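Notes for talk: Duty lawyers in small courts
Endby Law Society, evening session, Oct 2, 2023
Speaker: Pramila Semwal

Start with the handout. Make sure everybody has the two-page one, not the old one from July, which has the wrong phone number for the Drillgate office.

Opening

I have been a defense lawyer for 22 years, most of that time in Drillgate and the last part in Dullville. Tonight is about duty work, meaning the lawyer who is at the courthouse that day and takes whoever comes in without one. I'm not going to talk about the fee schedule. Vivek Mishra covered that last time and his slides are still up on the society page.

Say who duty lawyers see. Mostly first appearances. People picked up the night before, people who missed a date, a few who came in on their own because a letter told them to. Many have never spoken to a lawyer. Some have spoken to several and didn't like any of them.

The Dullville list

Dullville sits three mornings a week. Last year the duty desk handled 62 matters in its busiest month. The county had planned for fewer, and one lawyer was covering the whole list until lunch. (Pause here. Gaurav will want to ask about the county plan. Tell him it comes up at the end.)

What the numbers leave out is time. A first meeting in the cells was about 15 minutes when I began. In Dullville now it is often less. In that time you have to get the name right, read the charge, find out if the person needs medicine or an interpreter, and get enough about home and work to argue for release.

The name matters more than people think. I had a client held over a weekend on a warrant for a man whose last name was one letter off. The clerk had typed it from a handwritten sheet. It took a phone call to clear up, but the call could not be made until the office opened. Since then I ask every client to spell the name for me and I check it against the charge sheet in front of them.

Kha Triệu's case notes

Kha Triệu ran the duty desk before me and left a box of notebooks. She wrote up every client the same way: name, charge, what was asked for, what the judge did, what she would do next time. The last line is usually the longest. I read one entry aloud at this point. Use the bail one, page marked with the yellow tab. Leave out the client's initials.

She was strict about one thing, asking for a short break before the hearing if she had not finished the interview. Judges did not like it. She asked anyway, and she put every refusal on the record. Two of those refusals were later raised on appeal by Ramesh Rastogi, and the transcript was all he had to work with.
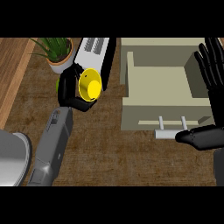
Slide 6. Tabletop and potted plant, computer rendering.

After the first appearance

Handing over the file is where things go missing. The duty lawyer sees the client once, then a different lawyer is named, and the new one may not get the notes for a week. In Drillgate we started using a single sheet, filled out by hand, that goes to the new lawyer the same day. Copies are in the back of the handout. It asks for:

Next court date and room
Release terms, word for word
Names of anyone who can confirm an address
Anything the client was promised

The fourth line gets skipped most. If the duty lawyer said "I will call your sister," the client will remember it, and the next lawyer needs to know.

The Kaushik matter

Keep this short. All of it is from open court. Kaushik was told at his first appearance to stay away from his own street. The order gave no distance. He was arrested again at a bus stop on the next block. The second judge read the order as 200 yards, the prosecutor read it as the street only, and the charge was dropped after two hearings. Point for the room: ask for the distance while the judge is still on the bench.

County plan

A second duty lawyer on the heaviest morning is in the draft. Comments go to the county clerk in writing. Gaurav Bajpai has a sample letter and will pass it around.

Questions

Likely ones: pay, parking at Dullville, whether new lawyers can shadow. Yes to shadowing, email me first. Parking, use the lot behind the library.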